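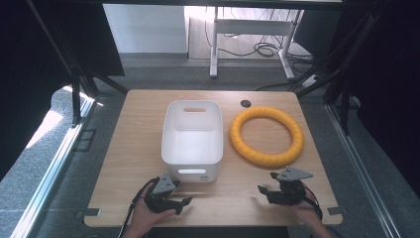
The ring and its bin, on the wooden table

So I finally made it to the open day at Holtitz! I'd been meaning to go for three years running and something always came up (last time it was the car, the time before that I just plain forgot), but this July I packed a sandwich, dragged Thảo Kiều along with me and we got there a bit after ten, when the parking lot was already looking pretty full.

If you don't know Holtitz, it's the old goods hall behind the Ultelport bus station, and they open up the whole ground floor once a summer so people can wander in and see what the workshops and small outfits are up to. You get a paper map at the door. Ours had the restrooms in the wrong place, so if you go next year, they're on the LEFT past the stairs.

We started at Gudwood because it smelled so good from the hallway. They do tables and benches, mostly for schools, and there was a woman sanding edges the whole time we were in there. Thảo wanted a bench for her porch and asked the price and then went very quiet. I bought a bread board. I did not need a bread board. We spent far too long in there and I'd do it again.

Then we went up the ramp to the Kanaujia room, and this was the part I'd really come for. Geeta Kanaujia has been working on play and tidy-up stuff for kids for ages, and I'd heard her talk once at a library thing and liked her a lot. She talks fast and she draws on whatever paper is nearest, including my map. Her idea this year is that the putting-away should be as good as the playing, so a lot of what she had out was one toy and one place for it to go. A white bin, a yellow ring, a wooden table with nice rounded corners, done. I thought that was a bit bare when I walked in, but after ten minutes in there I wanted to go home and empty out my whole hall closet.

The bin is about as plain as bins come, white plastic with rounded edges and slots for handles. I have a soft spot for a slot handle. My own bins at home have those flip-up ones that come off in your hand when the bin's full, and I've lost more than one load of blocks down the basement steps that way. Geeta said she'd gone through 14 kinds of bin before she settled, and that lids were the first thing to go. Kids take a lid off, put it somewhere, and now you have two things to tidy up. She's so right about that! I have a drawer of lids at home that fit nothing.

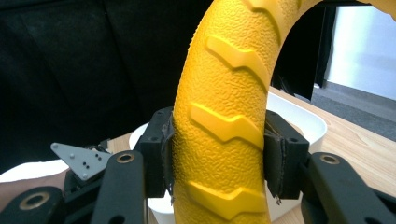 A closer look at the tread

I have to talk about the ring, sorry, I got a little obsessed. It's yellow rubber, like a toy tire, with a pebbly skin all over that made me think of orange peel, and then those chunky zigzag lugs sticking up along the outside. From across the room I took it for a coil of tubing or something, and it was only when I got closer that I saw the tread. Thảo said it looked like a dog toy and I said well, what's wrong with that, dog toys are built to last. My nephew's first truck had smooth plastic wheels and they skated all over the kitchen floor, and he hated it.

Geeta's thinking is that a ring is easier for small hands than a ball. There's a hole to hook your fingers through, it doesn't roll away if you lay it flat, and you can drop it in a bin from any old angle. She's been trying it with a playgroup of 13 kids and says the ring gets put away and the ball ends up under the couch. I asked if the tread was just for looks, and she said partly, yes, kids like a thing that looks like it belongs to a truck. Fair enough. She wouldn't sell me one. I asked twice.

We had lunch out on the loading dock (coffee was 3 dollars and pretty good, the line was not) and then went back for a second round, which I always do at these things because the mornings are such a squash. Yogesh Agarwal was doing a little talk on floors of all things, carpet versus cork versus mats for playrooms, and I only meant to stand at the back for a minute and ended up staying for the whole of it. I'm now a cork person. My landlord won't be hearing about it yet.

After that I went back to the table to think about sizes, since I've got a corner at home where something like it might fit. I like that pale wood, and there's a round cable hole toward the far edge, so you could run a lamp through there for drawing. Rounded corners too, and with a toddler visiting every other weekend that matters more to me than the color does.

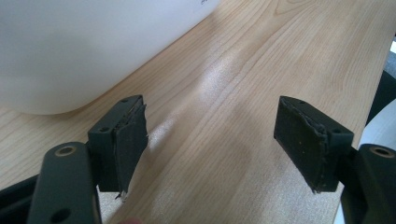

Baiba Rozīte: I was there in the afternoon and I don't agree about lids! We have a cat, and any open bin is a cat bed by dinnertime. I'd love that plain one-toy-one-bin setup, but I'd be picking fur off the rubber all week. Did she say anything about a version with a cover?

She didn't, Baiba, but I'll ask, I've got her card somewhere in my bag with the sandwich crumbs. I hadn't thought about cats at all. Maybe a cloth over the top?

The last stop was the swap table by the exit, where you bring a toy and take a toy. We hadn't brought anything, so we just looked, and there was a shape sorter exactly like the one I had as a kid, with the star that never wanted to go in. It closed at 6 and we were pretty much swept out with the sawdust. Next year I'm taking the bus, bringing a toy to swap and going to Kanaujia first, before the crowd. And Thảo has since gone back to Gudwood about the bench.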